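Home Docs Downloads Changelog Issues

# Festum: household chore rota generator
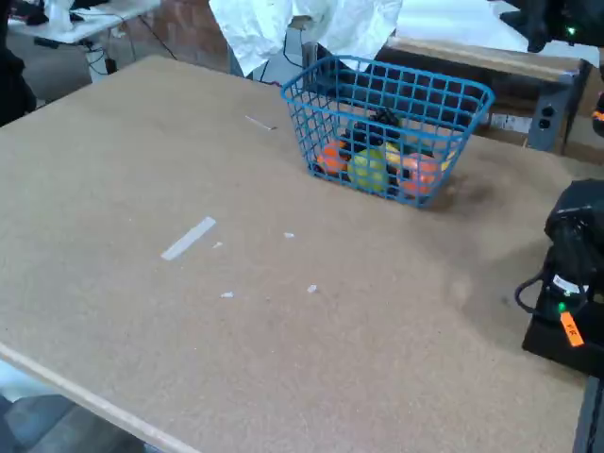 *Blue basket on a tan tabletop.*

Festum reads a plain text list of chores and a list of people and writes out a weekly rota. It runs from the command line and needs no account or network connection. The output is a text file you can print or paste into an email.

## Install

Download the Fulis build from the Downloads page and unpack it. Put the `festum` file somewhere on your path. There is no installer. Settings are kept in the folder you run it from, so two households can be kept apart by using two folders.

## Input files

`people.txt` has one name per line. `chores.txt` has one chore per line, followed by a comma and the minutes it takes:

 vacuum stairs, 26
 take out trash, 6
 clean oven, 40

Blank lines are skipped. A chore with no minutes is treated as a short one and is placed last. Names may contain spaces but not commas.

## Running it

 festum make
 festum make --start Friday

The first form starts the week on Monday. Festum tries to give each person the same total minutes. If the totals can't be made even, the extra time goes to whoever had the lightest week before.

To set a ceiling, add a line to `settings.txt`:

 max_minutes = 95

Any chore that would take a person over the ceiling goes in a section marked UNASSIGNED at the bottom of the rota.

## Known problems

- Editing `people.txt` in the middle of a week resets the history for everyone.
- Chore names longer than 40 characters push the columns out of line.
- The Emititz importer reads old rotas but drops the notes.

## Changes

The May release fixed the sort order and removed the Lacson calendar export, which had stopped working. Older rota files still open without changes.

## License

Free to use and copy. Keep this file with any copy you pass on.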